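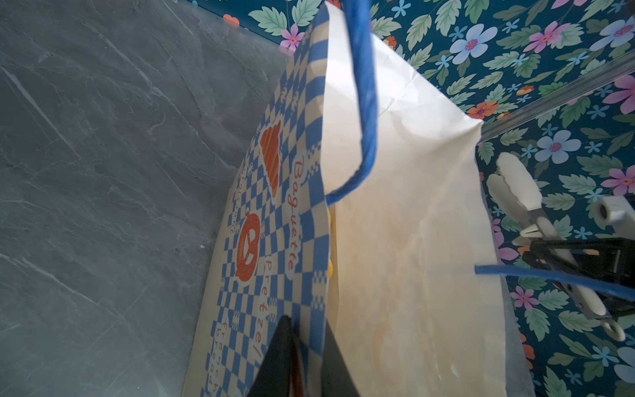

Automação ao balcão: o que perguntar antes de aceitarmos as novas funções?

Trabalho numa padaria com café, uma das lojas da Bråten, e a chefia anunciou que o ensacamento das encomendas vai passar para um sistema de braços da Mavcombe. Somos 9 no turno da manhã. Disseram-nos que ninguém perde o lugar, que vamos ser "libertados para o atendimento", e que até ao fim de novembro temos de dar o nosso acordo por escrito a uma nova descrição de funções. O trabalho em causa é o do saco de papel branco com asas azuis, o que tem o croissant e o pretzel desenhados na frente, entre os quadradinhos azuis e brancos. Uma garra segura a asa, há outra encostada à parte de baixo do saco, e o papel já tem vincos. Eu sei que um vinco não mata ninguém, mas se for eu a entregar um saco amarrotado o cliente olha para mim, e quem responde pela reclamação? Na folha que nos deram não há uma palavra sobre isso.

Outra coisa que me incomoda: a folha diz "supervisão do posto automatizado" e mais nada. Supervisionar é ficar a olhar? É ir lá tirar o saco quando a asa se prende? É fazer as duas coisas e ainda atender a fila das oito? Perguntei e responderam-me que isso se via "com a prática". Tenho 12 anos de casa e já vi muita coisa ficar para se ver com a prática.

Não sou contra as máquinas, temos uma fatiadora e ainda bem. Queria saber de quem já passou por isto (padaria, pastelaria, take-away, tanto faz) o que convém ter por escrito antes de assinar, e se o tal tempo livre para o atendimento apareceu mesmo.

Publicado por miolo_e_codea

forno_de_baixo

Passei por uma coisa parecida em Kituldale, numa cozinha de refeições prontas, com outra marca mas a mesma conversa. O tempo livre apareceu durante 2 semanas, enquanto lá estavam os técnicos. Depois eles foram-se embora e o tempo livre passou a ser gasto a preparar o trabalho para a máquina, que é uma tarefa que antes não existia. No nosso caso eram caixas: tinham de estar abertas, viradas todas para o mesmo lado e sem a tampa descaída. Com sacos de papel imagino que seja pior, porque cada um abre à sua maneira e as asas ficam para onde querem.

O que eu exigia por escrito, pela ordem em que me fez falta:

Quem para a máquina. Tem de dizer que qualquer pessoa do turno pode parar o posto sem pedir licença e sem ter de se justificar no momento. Connosco só a responsável de turno podia, e ela estava quase sempre na câmara frigorífica ou ao telefone.

Quem prepara e quem limpa. Farinha, migalhas, gordura dos folhados, tudo isso vai parar às garras. Se a limpeza não estiver atribuída com tempo no horário, vai ser feita por quem fecha, depois da hora. Foi o que nos aconteceu e levámos 7 meses a conseguir que fosse pago.

O que acontece aos erros. Encomenda trocada, saco rasgado, bolo esmagado. Convém haver um registo separado para o posto, senão entra tudo na conta do balcão e na avaliação do fim do ano aparece que vocês pioraram.

As câmaras. Pergunta onde estão, o que apanham e quanto tempo guardam as imagens. Disseram-me que serviam para a máquina ver as caixas. Pode ser, mas via também as nossas mãos, e isso merece uma resposta por escrito de alguém que assine por baixo.

Quanto aos lugares: ninguém foi despedido, isso cumpriram. Duas colegas saíram por vontade própria e não foram substituídas. Faz as contas como quiseres, eu fiz as minhas.

Última coisa, não assines a "supervisão" assim em aberto. Pede a lista das tarefas. Se te disserem que ainda não sabem quais são, então também ainda não sabem o que te estão a pedir.

quadro_electrico

Trabalho em manutenção e vou ser um bocado do contra. A resposta de cima está bem mas mete tudo no mesmo saco (sem piada). Um braço que pega numa caixa rígida e um que pega numa asa de papel torcido são problemas diferentes. Papel amolece, dobra, a asa roda. Por isso a primeira coisa que eu queria ver era o ensaio com os vossos sacos, os da loja, cheios com o que vendem mesmo – e na hora de ponta. Não aceites o vídeo do fornecedor.

Já dei assistência a um Okard, que é doutro género, mais para tabuleiros. Funcionava. Também parava, e quando parava era preciso alguém com formação para o repor em segurança, e essa formação era uma manhã e um certificado. Peçam a formação para todos do turno e em horário de trabalho. Se só formarem uma pessoa, essa pessoa deixa de poder ir de férias descansada.

Sobre a paragem de emergência: isso nem devia ser negociado com a chefia. O botão tem de estar acessível a quem está junto do posto. Se não estiver, não é questão de descrição de funções, é questão de segurança, e trata-se por outra via. Peçam para ver a avaliação de riscos do posto. Há de haver uma. Se não houver, têm a resposta à vossa pergunta.

tabuleiro17

aqui puseram uma coisa dessas e tiraram-na antes do verão. era lenta. eu assinava e não me ralava

miolo_e_codea

Obrigada pelas respostas, sobretudo à primeira. Fui pedir a lista de tarefas e disseram que a vão pedir à Mavcombe, o que me parece estranho, porque quem me paga é a Bråten. Pedi também a avaliação de riscos e ficaram de ver. Quanto ao ensaio com os nossos sacos, a ideia agradou à colega da caixa, que quer experimentar com uma encomenda grande de sábado, daquelas com o pão comprido de fora e os bolos por baixo. Não sei se nos deixam.

Entretanto ninguém do turno assinou. Ao tabuleiro17: lenta quanto? É que a nossa chefia fala em velocidade como se já a tivesse medido e eu ainda não vi número nenhum.

tabuleiro17

não sei, não cronometrei. a fila é que chegava à porta e acabávamos nós a encher os sacos ao lado dela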